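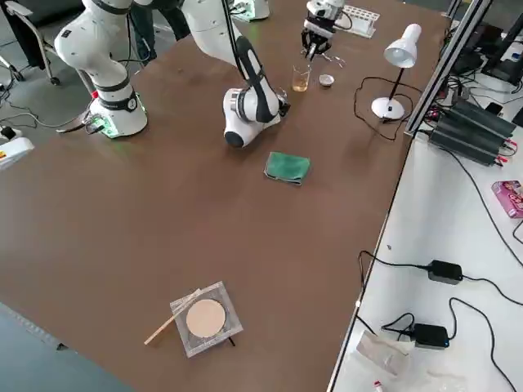 Photo: Qianru Jiang / Laryea lab

Speaker notes, methods session, 31 Mar 2018

Right, hello everyone. Let the title slide sit there while people find seats. I'm Kwesi Aryee, I do the learning side of things, and Qianru Jiang did most of the hard work on the bench, so please save your nastiest questions for her (she's at the back, she'll wave).

So this is the Ukik bench. Two arms, one brown table, glassware, and a test tube rack up at the far edge. Point out the beaker with the brown liquid in it, just under the gripper, because clear glass is what the whole talk is about. Depth cameras hate it. They look straight through the side and give you the tabletop behind, so the planner thinks there's nothing there and off we go into the beaker.

Our method is called Adell and it's a pretty simple idea! We stop asking the depth map where the glass is. We look for glints instead, small bright spots on an edge or a rim, and we check how they shift between 2 views. A glint on glass slides about in a way a printed mark on a table doesn't. That gives us a rough outline, and the rough outline is good enough to plan a grasp.

Mention the lamp here. The glints depend on where the light is, so we moved it between blocks of trials and kept a note of each position. Somebody always asks.

NEXT SLIDE, the numbers. 1,658 grasp attempts in the test set, all on objects the network hadn't met in training. Of the failures, 51 were the gripper closing on thin air. Pause on that one. With the old depth-only pipeline (the Jurnow one, for those who were here in May) closing on air was by far the most common way to fail, and I'd got quite used to watching it.

What still goes wrong: glass right next to other glass. The glints get mixed up and you end up with one big lumpy object. Qianru has a fix half working, don't promise a date.

Also say we left the clutter in on purpose. The green cloth, the wire gauze, the lamp cable looping over the table, they all stayed put. A clean bench gives you lovely results and I don't much trust them.

Video next, check the sound is off. Then questions.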